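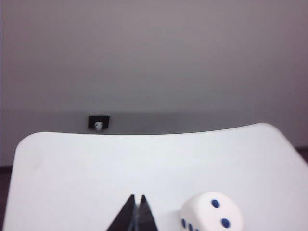

Family Game Night > House Rules > Pig: does everybody get a last turn?

anju_singhal
Posted 12 August 2024

Okay, settle this for my family, please. We play Pig (one die, roll as much as you dare, a 1 wipes out your turn, first to 100 wins). Last night I was sitting on 86, my brother-in-law was on 76, and I went first and rolled my way over the line. I'm already doing my little dance when he says he gets a last turn because he started second! We've played since May and this never came up. Do you all play it that way?

rameshl
Moderator – 2,000 posts

At our place the game stops the second somebody banks 100. You took the risk, you got there, you win. Going second is just bad luck, and we roll for who starts anyway.

hhuerta
Gotta disagree with Ramesh. Equal turns, always. Baseball doesn't end in the top of the ninth, and Pig shouldn't either. It makes the last turn really exciting too, since the trailing player has no reason to stop short and everyone's yelling.

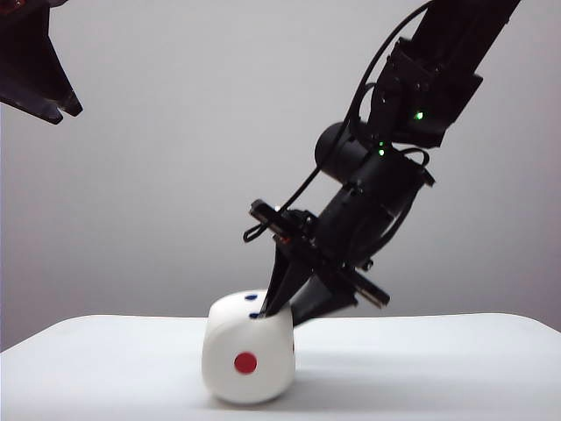 1 min read

rameshl
Baseball also takes three hours. My kids are seven and nine, and by the time somebody hits 100 they want a snack and a new game.

shiela_m
I teach second grade and we do equal turns, but only when it's two players. With a whole table of kids it drags on and somebody always cries. For little ones I also drop the target to 30 and let them keep half their points on a 1 (rounded up, so we sneak in some math). The purists can come and get me.

hhuerta
Half points on a 1?? Then what's the 1 for, Shiela?

shiela_m
It's for losing half your points, Heriberto. Try telling a seven-year-old she lost all of them right before lunch.

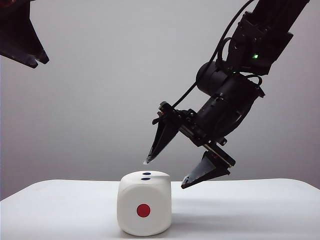
Foam die with the red one facing front.

nerard
We use the foam kind too, mostly for the noise. The downstairs neighbors were not fans of the wooden ones. Only thing is you have to agree ahead of time what happens if it ends up leaning on something. We say reroll.

anju_singhal
Oh no, we've been calling it by whichever side is most on top – that's probably the next fight.

rameshl
Reroll, please. I'll agree with the whole thread on that one.
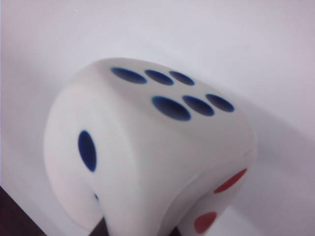
Can you stop after just one roll in Pig?

You can hold after any roll that isn't a 1, so a single 6 is a perfectly good turn if you want to bank it.

devendra76
My grandmother held after one roll every single time and it drove us nuts. She lost a lot, too.

anju_singhal
Update: I showed him the thread and he only read Heriberto's posts. We're replaying it tonight with equal turns. I still say I won the first one.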